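Winter Storage and the Spring Return of a Travel Trailer

27 April 2019

Filed under: Ownership, Maintenance

The trailer came out of storage at Carkatham in the last week of March, and the present entry records its condition, the work carried out, and the costs incurred. Readers who followed the autumn entries will recall that the unit was placed under a fitted cover on an outdoor gravel lot, with the batteries removed and the tires resting on boards.

The general result was satisfactory. The roof membrane showed no new cracking, and the sealant applied last year around the forward vent remained firm along its full length. The cover itself did less well. Two of the straps had worn through where they crossed the frame, and the fabric had rubbed a dull patch into the finish at the rear corner. A replacement has been ordered from Hudec, whose covers are cut with a padded corner.

Tires were the first item of concern. Each was inflated to the pressure printed on the sidewall before the trailer was moved, and checked again on arrival at Kudport. One had lost pressure over the distance and was found to have a perished valve stem. All four stems were replaced at the same visit. Owners are advised to note the date code of each tire in the log book, as tread depth alone says little about a tire that spends most of the year standing still.

The wheel bearings were inspected and repacked by the Billia workshop. The charge was $205, including new grease seals. The workshop also adjusted the electric brakes, which had been pulling slightly to the left since the previous summer. On the return journey the trailer stopped in a straight line on both wet and dry pavement.

The water system required an afternoon. Antifreeze was flushed from the lines, beginning with the tap nearest the pump and ending with the outside shower. The tank was then filled with a mild bleach solution, left to stand overnight, drained, and rinsed twice. A faint smell remained at the kitchen tap until the third day of use - this is usual, and no further treatment was applied.

With regard to weight, the loaded trailer was taken to the public scale at Kudport. The hitch weight was recorded at 607 pounds, against 518 pounds at the same time last year. The increase is explained by a second battery and a heavier spare, both mounted at the front. Some of the tools have accordingly been moved to the rear locker, and the load will be weighed again before the first long trip.

Total spending for the season now stands at around $2,000, including storage, insurance, and the new cover. The next entry will deal with the awning, whose fabric has begun to separate from the roller at one end - a repair that this author intends to attempt without assistance.

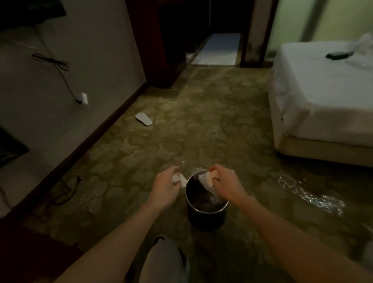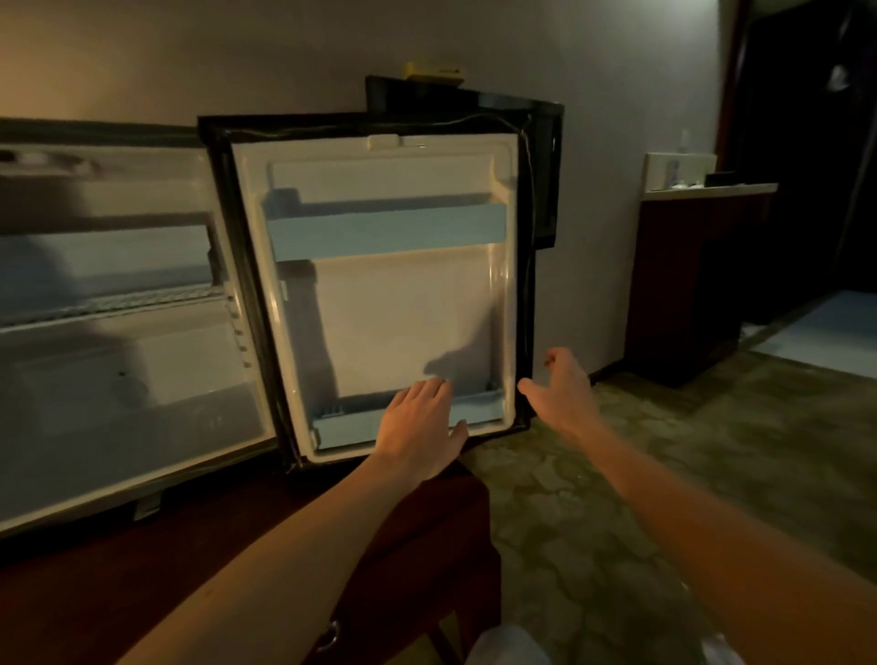

3 min read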